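Home | Guides | Repairs | Recycling | Ask Us

How to Get an Old Desktop Computer Ready to Sell or Give Away

By Wenche Strömberg
14 comments | 98 shares

Most old desktops sit in a closet for years before anyone does something with them. The work of passing one on is not hard, but the order matters. Save your files first, wipe the drive second, and clean the case last.

Before you start

Set aside an afternoon. You will need an external drive with enough room for your files, a Phillips screwdriver, a soft brush, and a can of compressed air. Find the power cord that goes with the machine and keep it with the tower. Buyers ask for it.

Step 1: Copy your files

Go through the user folders one at a time. Documents, pictures, and the desktop are the obvious places. People forget the downloads folder, saved email, browser bookmarks, and anything kept in an accounting or tax program. Open a handful of the copied files on another computer to make sure they work.

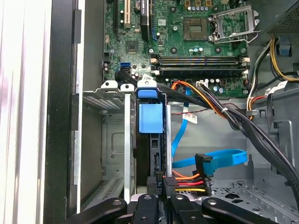

If the computer no longer starts, you can still get the files. Take the drive out and connect it to another computer with a USB adapter. Adapters are sold for both the older wide connectors and the newer narrow ones, so check which you have before ordering.

Step 2: Sign out of everything

Some programs allow only a set number of computers per license. Sign out of these or deactivate them while the machine still runs. Do the same for music stores, cloud storage, and your browser account. Write down any license keys you want to keep.

Step 3: Erase the drive

Deleting files and emptying the trash is not enough. On a hard disk, use a program that writes over the whole drive. One pass is fine for home use. A large disk can take up to 2 days on a slow machine, so plug it in somewhere out of the way. For a solid-state drive, use the secure erase tool from the drive maker instead.

If you don't want to do this, remove the drive and keep it. Say so in the listing.

Step 4: Clean the inside

Shut down, unplug the cord, and hold the power button for a few seconds. Lay the tower on its side and take off the side panel. Touch bare metal on the case before you reach in. 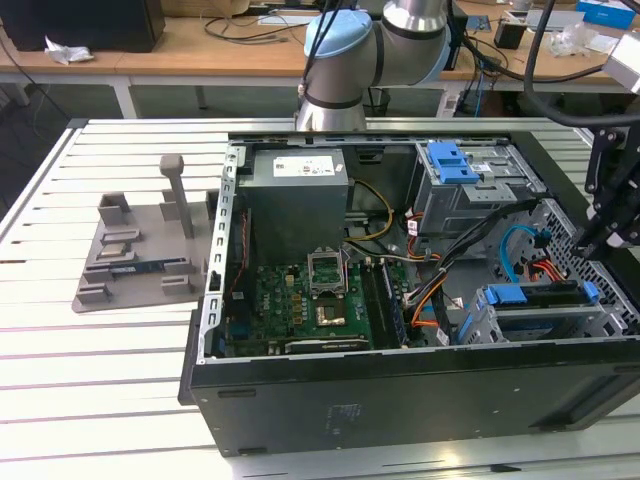 Tower on its side with the panel off and the processor socket open.

Use short bursts of air and keep the can upright. Hold the fan blades still with a finger while you blow them out. Do not use a household vacuum on the board. Wipe the outside with a damp cloth and let it dry before you plug anything in.

Step 5: Write down what is in it

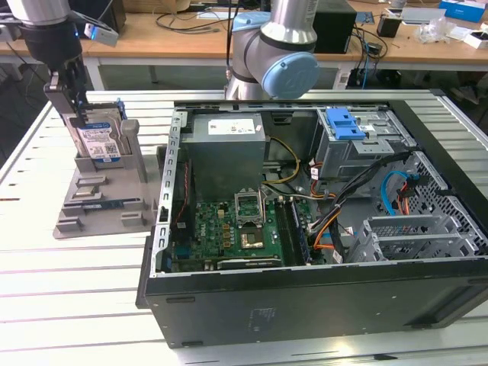
A good listing gives the processor, the amount of memory, the drive size, and whether the machine starts. If it starts, the system information screen has most of this. For the power supply, read the sticker on the unit itself; with the tower lying down and open, the white one on the gray box faces straight up at you. Copy the wattage and the model number. If parts are missing, list them too.

Step 6: Find it a home

Schools and clubs often have a minimum age or speed, so call first. For a machine that is past use, ask your town about electronics drop-off. Many places hold a collection in May.

Contact | Copyright Justora | Back to top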